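Home | Interviews | Workshop | Archive | Contact

Emmanuel Minja has kept the benches at Trallgate in order for five years, and most of his answers concern brushes. The bench tops are white and mark easily, so he lays brown sheet over nearly the full width and changes it every Sunday.

"A covered bench gets swept. A bare one gets wiped, and wiping moves grit into the seams," he said.

He prefers a long handle with a hanging hole and dark bristle, the colour chosen so that a shed hair shows up on the sheet. Sweepings go into a shallow tray with a rim, kept at the same end of every bench. A brush lasts him almost 200 sweeps before the bristles splay.
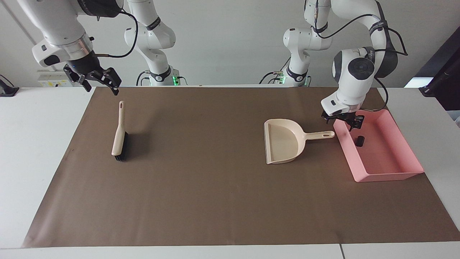
Kashyap, on the same roster, disagreed about storage and said a brush left standing on its bristles takes a set within a month - it should go on the hook, every time.

Minja accepted the point for overnight storage only. "During a shift I want it on the mat where I can grab it. The hook is for 5 o'clock."

He labels trays by bench and writes the date of each new sheet on the underside. The current roll, ordered through Grondon, is 80 metres. He expects to reorder in February.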